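3.2 Mise en place et entretien de la cellule de manipulation

La cellule est bâtie autour d'un bras à six axes fixé sur un montant latéral, à droite du plan de travail. Ce choix, repris de la première cellule de Flemport, libère le bord avant et le bord arrière de la table, de sorte que l'opérateur peut remplacer les objets sans entrer dans la zone balayée par le coude. Le bras porte une main à plusieurs doigts Purnik, raccordée par une bride métallique. La liaison série et l'alimentation de la main suivent le bras par l'extérieur, avec une boucle de réserve à hauteur du montant. Lors des premiers essais, cette boucle était trop courte et provoquait des pertes de communication en fin de course du poignet - défaut intermittent, donc long à localiser. Elle a été rallongée de 200 mm et aucun défaut de ce type n'a été relevé depuis.

Les tâches étudiées portent sur des organes de commande industriels : boutons-poussoirs, sélecteurs rotatifs, arrêts d'urgence à coup de poing. Les boîtiers ne sont pas bridés. Le boîtier à manipuler est posé sur un coussin dont la souplesse absorbe une partie de l'erreur de positionnement verticale et limite l'effort transmis aux phalanges. En contrepartie, le boîtier s'incline légèrement lorsque l'appui est excentré, ce que le contrôleur doit compenser. Nous avons conservé cette disposition après comparaison avec un appui rigide, qui entraînait une usure rapide des extrémités de doigts.

L'étalonnage de la cellule se fait en trois temps. Le repère de la table est d'abord relevé par palpage de 4 points avec une pointe rigide montée à la place de la main. La main est ensuite remontée, puis chaque doigt est amené en butée d'ouverture pour la remise à zéro des codeurs. Enfin, une série d'appuis à vide sur le coussin fournit le seuil de détection de contact. Ce seuil dérive avec la température des actionneurs; il est donc relevé de nouveau à chaque reprise du travail. La procédure complète a été rédigée par H. Magesa et figure dans le dépôt du projet Were.

L'entretien courant concerne surtout la main. Les extrémités de doigts sont nettoyées à l'alcool isopropylique en fin de séance et remplacées dès qu'une entaille est visible. Les tendons sont retendus lorsque le jeu mesuré à l'articulation distale dépasse la tolérance du fabricant. Sur l'ensemble de la campagne, soit 1946 essais, une seule réparation a nécessité la dépose complète de la main : la rupture d'un tendon de l'index à l'essai 557, survenue pendant la rotation d'un sélecteur à cran dur. Le tendon a été remplacé par H. Nyaga, la bride remontée au couple prescrit et l'étalonnage repris depuis le palpage. Les essais antérieurs n'ont pas été écartés - l'écart entre les deux repères de table restait inférieur à la répétabilité du bras.

Les positions des objets sont tirées au sort par le logiciel Brillow avant chaque série, à l'exception de celle du coussin. Les boîtiers en attente et la petite visserie restent sur la table pendant les essais, afin que la perception soit évaluée sur un plan encombré. La figure 3 montre la main au-dessus d'un boîtier à deux sélecteurs et deux boutons-poussoirs.

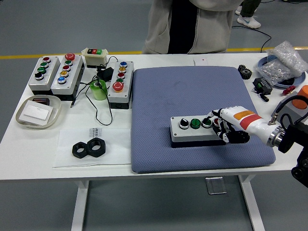 Figure 3. Main multidigitale au-dessus du boîtier de commande posé sur le coussin; à gauche, les autres boîtiers.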